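Net weight is the wrong number to print first

The law on packaged food says that the quantity must be stated on the label. It says how large the figures must be and how far the real contents may stray from them. It doesn't say that the quantity must be useful to the person reading it, and on most small packages it isn't. My argument is that for frozen and chilled desserts, and for a good many snacks, the quantity should be given first in a form that allows two products to be compared on the shelf, and that the present arrangement of weight on some goods and volume on others should end.

I spent eleven years specifying packaging, first for a paper converter and then for a dairy firm, Beaulieu, which has since been sold. I have no stake in the matter now beyond buying food.

Weight and volume

Ice cream is the standard case. It is a foam. Air is beaten into the mix while it freezes, and the trade calls the increase in volume overrun. At an overrun of 100 per cent, a litre of mix becomes two litres of product. Both the mix and the product can be described truthfully on a label, but a buyer who sees only the volume cannot tell how much of it was made in the dairy and how much came in through the air valve.

I don't object to air. A frozen dessert with none in it is a brick, and the texture that people like depends on it. The objection is to a unit that treats air as equal to cream. If one tub holds 1000 ml and weighs half as much as another tub of 1000 ml, the two aren't the same quantity of food, yet a shelf ticket that gives a price per litre ranks them as though they were.

Where both figures are printed, the buyer can do the division. Few will do it in a supermarket aisle with a cold hand. The figure that matters here is density, and it could be replaced by a price per 100 g on the ticket with no change to the tub at all. Gregor Lennox, who ran the filling lines at Beaulieu when I was there, used to weigh competitors' tubs in the canteen and write the density on the lid in marker pen. It took him less than a minute per tub. I have never understood why a shop can't do the same once and print the result.

The usual reply is that volume is what customers understand. I doubt it. Customers understand volume for things they pour. Nobody pours a tub of vanilla, and a portion of it goes on to a plate by the spoonful, in lumps with gaps between them.

Shape

The second difficulty is shape, and it applies to more than frozen goods. People judge the size of a container mainly by its height. They allow for width badly and for taper hardly at all. Anyone can test this at home with a tall glass and a short one, and most people who try it will pour more into the short glass while believing the opposite.

A cone is the extreme form. The volume of a cone is one third of the volume of a cylinder with the same base and the same height. It also follows that the contents are concentrated at the wide end: in a true cone, the upper half of the height holds seven eighths of the volume, and the lower half holds the remaining eighth. A cone that looks half empty from the level of its contents is therefore mostly eaten.
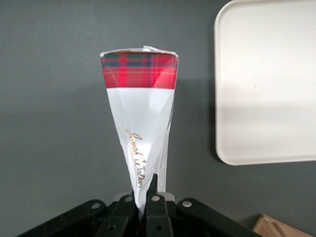
What the manufacturer controls

There are three things a packaging engineer can alter in a conical pack without touching the declared quantity: the angle, the headspace and the decoration. The angle is limited by the tooling. A converter with a set of mandrels for one angle will not want to buy another, and a change of two degrees may mean new blanks, new sealing jaws and new cases. In practice the angle is fixed for years.

Headspace is easier. Any pack needs some room above the contents, for the lid or the fold, and for swelling where the product swells. How much it needs is an engineering question with an answer, and the answer is usually smaller than what is allowed. I wrote specifications in which the headspace was set at a value that suited an older machine and was then kept when the machine was replaced. No deception was planned. The old number was in the file, the cases were already the right height, and altering either would have meant a trial.

Decoration is free, or nearly so. A dark or busy band at the wide end draws the eye to the widest part, and a plain, pale taper lets the rest recede. Vertical stripes lengthen a pack and horizontal ones broaden it. These effects are well known to designers, and I don't propose that they should be regulated. A rule against stripes would be absurd. I mention them only because the declared quantity has to compete with them, in figures a few millimetres high, generally placed near the seam.

Shrinkage

Most of the public complaint on this subject is about packs that get smaller at the same price. I think it is a lesser matter than the two above, although it gets the letters. A reduction from 600 g to something less is visible to anyone who keeps the old pack, and it is recorded on the label in plain figures. It annoys people because they feel it was done quietly. A notice on the shelf for a fixed period after the change would deal with most of the annoyance, and some countries require one.

Isabelle Arsenault, with whom I have disagreed on this for a long time, holds that the notice should be on the pack itself and should stay there for a year. I think a year is too long. Printed film is bought in long runs, and a temporary statement on it either outlives its purpose or forces a second set of cylinders. A shelf ticket can be changed in an afternoon. Her answer is that shops lose tickets, and I have to grant that they do.

The argument from cost

When I put the case for weight first at a trade meeting in January, the main objection was cost. Réjean Sutherland, who buys print for Husero, said that his firm had 4000 live label designs and that each one would have to go back to the studio. I accept the figure. I don't accept that it settles the question. Labels go back to the studio anyway, for recipe changes, for new addresses, for a fresh picture of a strawberry. A transition period long enough to cover the normal life of a design would add one line to a job that was going to be done in any event.

The second objection was technical and deserves more respect. Overrun varies. A line set for 90 per cent will drift either side during a shift, as the mix temperature and the pump speed move. If tubs are filled to a constant volume, the weight will vary with the drift, and a maker who declares weight must either control the overrun more tightly or give away product to stay above the declared figure. Both cost money. I would answer that tighter control of overrun is something a competent plant ought to want, as it also gives a more even texture, and that the check-weigher which rejects a light tub is already on the line in any plant I have visited. The giveaway is real but it gets smaller as the control improves.

Small makers are in a harder position. A farm dairy with a single batch freezer can't hold overrun as a continuous freezer can. I would allow them a wider tolerance below a certain output. Lucie Perron, who makes sorbet in batches and sells it under the name Velis, told me she already declares weight by choice and finds it no trouble, but she also fills by hand on a scale, and I wouldn't build a rule on that.

What I would change

The declaration on any solid or semi-solid food should be in grams, frozen foams included. Volume may be given after it, in figures no larger.

The unit price on the shelf should be per 100 g for everything in the same cabinet. At present one freezer may show prices per litre, per kilogram and per item, and the third of these is worthless for comparison. Multipacks of cones are the worst offenders, and a box of four is commonly ticketed as a price for each.

The permitted headspace for tapered packs should be set by volume and not by height. A gap of 10 mm at the top of a cylinder and a gap of 10 mm at the wide end of a cone of the same height and base are very different fractions of the whole, for the reason given earlier. A limit expressed in millimetres takes no account of this. It was written for tins.

The first of these would need a change in the law, the second could be done by retailers within a season, and the third needs only a revised guidance note. I would start with the second. The weights are already known to the supplier and are on the case label in most instances, so the work consists of moving a number from one database to another.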